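Home Workspace Basics – Handout 4: The Lamp, the Strip and the Clear Desk
Ingrid Tran, Jivville Adult Learning
Jan 20, 2025

Welcome back, everyone, and thank you for bringing your sketches of your own desks. I enjoyed every one of them, even the ones that were mostly cable! Today we stay with power and light, and by the end I hope you'll feel a little braver about the tangle behind your own table.

Part 1. Where the power comes in

I like to start with the power strip, before the lamp or the laptop or the pencil cup, and I know that feels backward. Most of us set out the nice things first and then go hunting for an outlet with our knees on the carpet. Put the strip down on the bare table, look at where its cord wants to go, and turn it until the cord runs away from you. A strip lying on a slant is fine while you're still deciding. The white one has a small round button with a blue light beside its sockets, and a light like that is handy, so try to leave it where you can see it.

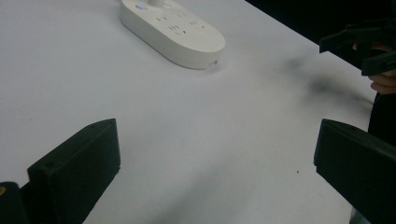 Part 2. Placing the desk lamp

If you write with your right hand, the lamp generally goes on your left, and the other way around for left-handers. (My neighbors in Brendulau have argued with me about this for years, and they are welcome to their shadows.) Set the base down first, then bring the head over the spot where your paper will be. A long, narrow head hinged at the top of its arm, like the white one we're working with, can angle down quite low, and low is kind to the eyes as long as the bulb isn't shining straight at you. Let the lamp's cord leave toward the back of the table.

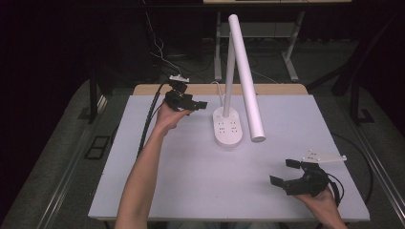
Once you're happy with the spot, sit down in your real chair and pretend to work for a minute. Read something. Reach for a cup. If your sleeve catches the cord, move the base back a few inches and try again. For drawing or sewing you may want the head a bit higher so the light spreads out – Shukla's booklet on task lighting, the one on our back shelf, has a good chapter on this, starting on page 118.

Part 3. Keeping the middle clear

Whatever you own, keep the center of the table for work and let the strip live toward an edge. Leave a little space around it too, so that a hand can get to the plugs without knocking anything over. Bulky adapters go at the ends of the row if they fit there. Please don't plug one strip into another, and keep drinks well away from both. 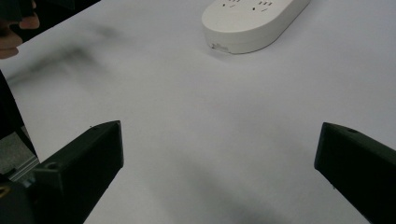 Should the strip stay on top of the desk or go on the floor?
Either can work, provided the cord isn't stretched or stepped on. I keep mine on top at the back, where I can reach it and where it collects less dust.

For next time, please read pages 9 to 14 and bring a drawing of your desk with every cord marked in pencil.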